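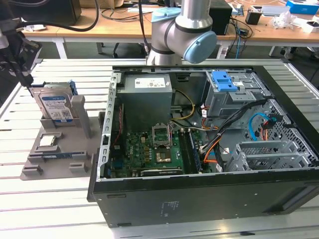

29/12/2022

Equipment list for next year, before Morven closes the budget.

Second arm stays. Jessie wants a spare set of fingers for the gripper, the hard drives are hard on them. Plekmont quoted 12 days, Botitz 20 but cheaper. Going with Plekmont unless Morven objects.

Fixture trays: print our own again. The pockets for drive and CPU want a bit more clearance. Put down 6 spools of gray.

Scrap towers: Cordier will sell us 40 as one lot, mixed models. Ask if they can leave the RAM and drives in, stripped ones are no use for the removal runs. Storage is a problem, Midside may have shelf space until July.

Not buying a vision upgrade yet. CPU socket lever first, then see.

Still need a price on cable clips and a proper bin for pulled parts.

JG to call Cordier. I'll send Morven the totals.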